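Tabletop and Video Game Club: Minutes of the April Meeting

The chair opened the meeting at 7:10. Minutes of the last meeting were approved with one correction: the strategy group meets every other week.

Server. The shared server for Skolov ran out of storage twice last month. The host offers a bigger plan for $40 a month. Several members said old world saves should be deleted first. Agreed to remove any save not opened since the winter season and look at the bill again next time.

Membership. The club has 126 paid members. Renewal reminders go out by email this week. Anyone who has changed address should tell the secretary.
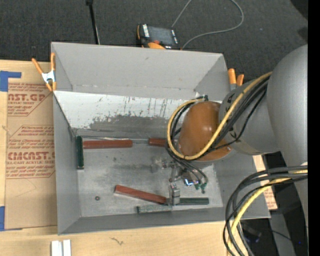 ASUMCOMBE, April

Summer tournament. The hall is booked. The game will be Ulevach, in teams of 4. The vote was close, and members who wanted a fighting game asked for a side bracket in the afternoon. The chair said this depends on spare consoles. Entry fee stays as it was last year.

Rules. The draft says teams may not use the new character pack, as it comes out the same week and few will have practiced with it. One objection was noted. The draft was accepted on a show of hands.

Prize money. The club will put up $300 for the tournament, to be split among the top two teams. A motion to include third place failed.

MacLeish controllers. Two of the club set have stick drift. Members may bring their own, wired only. Wireless pads caused pairing trouble at the last event and held up the first round.

Other business. A request to move club night from Friday was put off until more members can be asked. The library of older cartridges needs a written list before any more are lent out.

Meeting closed at 8:35.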